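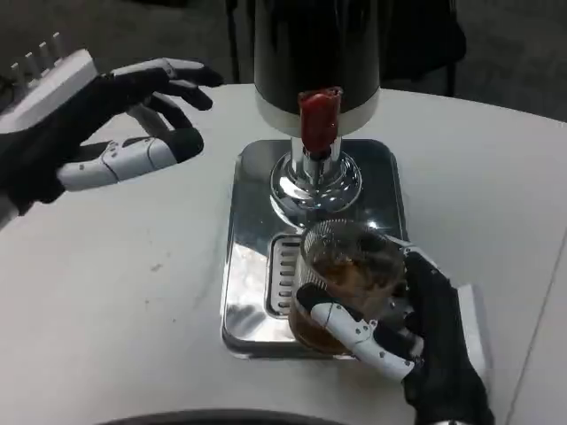
Manipulation-users list
Subject: Re: Hand comparison, dispenser task: proposed changes to protocol
From: Sigrun Björklund
To: manipulation-users
Cc: Haugen facility desk

Dear Eilif, dear colleagues,

Thank you for the detailed comments. The Haugen laboratory has reviewed them and our replies are set out in line. Where a point is accepted, the change will appear in the next revision of the protocol, and sites need not alter their own copies in the meantime.

On Mon 4 December, Eilif Torvik wrote:

> Dear all,
>
> We have now run the dispenser task at Clerneleo with both the Tilemora
> five-finger hands and the Fivano parallel gripper, on the same pair of
> arms and with the same controller settings. I have several concerns
> about the protocol as circulated in July, and would ask that they be
> considered before any site reports a final score.
>
> 1. The protocol does not say what the idle hand should do. Our operators
> parked it wherever was convenient, and in several trials it blocked the
> head camera's view of the tap.

Accepted. The revised text will specify that the idle hand be held open, clear of the dispenser and above the tabletop, on its own side of the centre line. We considered requiring a return to the home pose, but the additional travel lengthened each trial and disturbed the timing comparison. Operators may choose the height, provided that the tap and the rim of the glass remain in the head camera's view during the approach. Trials in which the idle hand crosses that view should be kept and flagged, and should not be repeated.

> 2. Glass tumblers. The instruction reads "a drinking vessel of suitable
> size". Two of our operators used plastic tumblers for the early trials
> on safety grounds. Is that permitted? The results are clearly not
> comparable. The plastic wall gives under the thumb of the Tilemora hand
> and the grasp then looks better than it is.

The wording was ours and it was inadequate. The vessel is to be a round, clear glass tumbler without a handle. A pattern near the rim is acceptable. Plastic vessels may be used for operator familiarisation, and those trials are to be recorded under a separate heading.

We share the concern about breakage. Haugen has set the upper limit on squeeze at the controller and not at the hand, so that the same limit applies to whichever end effector is fitted. Sites that cannot do this should say so in their return.

> 3. Filled weight. Nothing is said about the amount of liquid. We settled
> on filling to a little below the rim and the whole came to about 700 g
> with our heaviest glass. The Fivano gripper held it without difficulty
> when dry. The Tilemora hands held it, but the wrist sagged noticeably
> on the lift and two trials ended with liquid on the table.

The omission is acknowledged. The protocol will require that the filled tumbler be weighed before each block and the weight entered on the sheet. We do not intend to fix a single figure, as sites have been asked to use glassware available to them locally.

On the matter of wrist sag, our own observations are similar. We attribute it to the arm and the payload setting and would caution against reading it as a fault of the hand. The Tilemora hand with its wrist module is the heavier assembly of the two, and the payload parameter must be changed when the end effector is changed. When our technicians checked, the parameter had been left at the Fivano value for an entire morning. Those trials have been withdrawn from our return. Would you kindly confirm which value was loaded at Clerneleo?

With respect to the liquid itself, several sites have asked whether water may be used. It may, but a coloured drink is preferred. The level is much easier to read from the head camera, and a spill on a white tabletop can be identified afterwards from the recording. Whatever is chosen should be used for every trial at that site.

> 4. Reflections. The steel base of our dispenser is highly polished and
> so is the column. The depth camera returns nonsense over the drip tray,
> and a clear glass standing on it is close to the worst case. We ended
> up guiding the approach from the colour image alone. I should like to
> know whether others did the same, as it bears on any claim about
> autonomous grasping.

All of Haugen's trials to date have been teleoperated, so the question has not arisen for us in quite the same form. We have, however, looked at the depth data from those sessions and it is as you describe. The colour image is sound throughout. We tried a matte mat under the dispenser and it made no useful difference, the reflections in question being those of the base itself. Covering the base would remove the difficulty, and would also remove one of the reasons for having selected this object. We therefore propose that the base remain uncovered and that each site state plainly which streams were used for guidance.

> 5. Scoring. A trial is at present a success if the glass "is removed
> from the dispenser". By that measure we have the Fivano gripper at 40
> and the Tilemora hands at 25, with the same number of attempts each.
> I do not think that reflects what the operators felt. The gripper could
> only take the glass from one side, and on several occasions it dragged
> the glass across the slots of the drip grate before lifting. The hand
> wraps around, and when it had the glass it had it properly. The losses
> were nearly all in the approach, with a fingertip touching the rim or
> the tap on the way in.

This is the most substantial of your comments and it was discussed here at some length. We agree that a single pass or fail conceals too much. The revision will separate the trial into approach, closure, lift and set-down, each scored on its own, and the original measure will be retained alongside so that results already gathered are not lost. Existing recordings may be rescored where the contact is visible.

Dragging the glass over the grate will count as a fault in the lift. Contact with the rim will be noted and will not be penalised unless the glass moves. Contact with the tap will count as a fault in the approach.

I would add that the results at the two sites differ in a manner worth recording. At Haugen the operators had used the Tilemora hands on other work before the comparison started, and their losses in the approach were fewer. The thumb must be brought in low and nearly level before the fingers close, and this takes practice. With the Fivano gripper a new operator was competent within one session. Any summary should report operator experience next to the score, and the form will be amended to ask for it.

> 6. Minor: the figure on page 2 of the protocol has the dispenser facing
> the wrong way.

Noted with thanks. The figure will be replaced.

> I am content to rerun the full set at Clerneleo if the changes are
> agreed, but would prefer not to do so twice.
>
> Yours sincerely,
> Eilif Torvik
> Clerneleo Manipulation Laboratory

We would not ask that of you. Please hold the rerun until the revision has been circulated and the scoring sheet tested at one site. Haugen will undertake the test, using both end effectors, and will report to this list.

Two items remain open, and comments are invited from all sites.

The first concerns fingertip pads. Those on our left and right Tilemora hands have not worn evenly, the right hand having done most of the grasping. We have no agreed interval for replacement and would be grateful for the practice elsewhere.

The second is whether the task should extend to operating the tap with the free hand while the other steadies the glass. Haugen is in favour - the parallel gripper is likely to find it difficult, and it would make fuller use of a two-armed station - but it should be a separate task with its own sheet, and should not delay the present comparison.

Replies to the list are preferred to private correspondence. Requests for loan of the second Fivano gripper should continue to go to the facility desk, with the dates required and the flange type.

Yours sincerely,

Sigrun Björklund
Haugen Laboratory, End Effector Evaluation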